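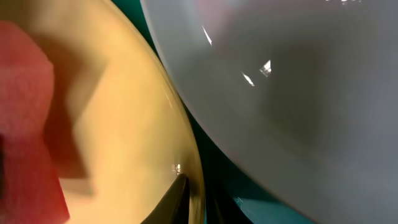

Objet : Re: [demo-main] Prise d'assiette, téléopération

Bonjour Gaurav, bonjour la liste,

Super idée, le guidage à la main ! J'ai repris l'assiette jaune, avec l'objet rouge posé dessus et le bol blanc juste à côté. Le passage entre les deux rebords est vraiment étroit, et c'est là que je fais descendre le doigt noir de la pince. Au joystick je m'énervais ; en tenant le poignet, on sent tout de suite l'angle (un régal !).

J'en suis à presque 90 démos, je vise 262 avant de relancer l'entraînement sur Polness. Qui veut les trajectoires ?

Mohammed-Awal

Gaurav Jaiswal a écrit :
> Chez nous, 40 démos à distance et la pince hésite toujours
> près du bord. Quelqu'un a essayé en guidant le bras
> directement ?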